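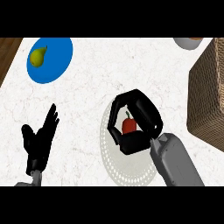 So my aunt left me the bakery in Pollercombe, and with it she left me the recipe for the Mikunside loaf, and the recipe was a problem because it was missing its second page.

You have to understand, people drove in for that loaf. It had won a ribbon at the fair in 1938 (my great-grandmother's doing) and the ribbon still hung over the register, faded to the color of weak tea. Page one got you as far as the second rise. After that it said "then, as you know," and stopped!

I did not know.

I tried everything that first month. I tried molasses. I tried a pan of water in the bottom of the oven, and then I tried forgetting the pan of water, which I'm good at. Customers were very kind and bought one loaf each and didn't come back. An old man who had worked at the Domínguez hardware store his whole life chewed for a long time at my counter and said, "Well, it's bread."

In September I got desperate and drove over to Gruninero, where my aunt's old business partner was supposed to be living. They hadn't spoken in years. Some fight over a mixer, or possibly over a husband, depending on which cousin you asked. I had 132 dollars in the business account and I spent a chunk of it on gas and a box of decent chocolates, figuring you don't show up empty-handed to a feud.

She lived at number 392, on a street that was mostly hill. She opened the door, looked at the chocolates, looked at my face, and said, "You have her chin. What did she do, lose the page?"

"I think so," I said. "Or she never had it."

"Oh, she never had it." She took the box. "I tore it out in the parking lot and ate it."

I laughed. She didn't, so I quit.

Then she made coffee and we sat in her kitchen for most of the afternoon, and she told me about my aunt at twenty, how she sang while she kneaded and got every single word wrong, how they once drove all night to deliver two wedding cakes and fell asleep in somebody's barn. It got dark. I'd sort of given up on the bread by then.

I was in the car with the window down when she came out in her slippers.

"Two things," she said. "She had to be baking it by feel all those years, the stubborn thing, so it can be done. And you turn the oven off before you think you should."

"How long before?"

"What time do you open?"

"Six."

"I'll be there at three," she said, and went back in to find her apron.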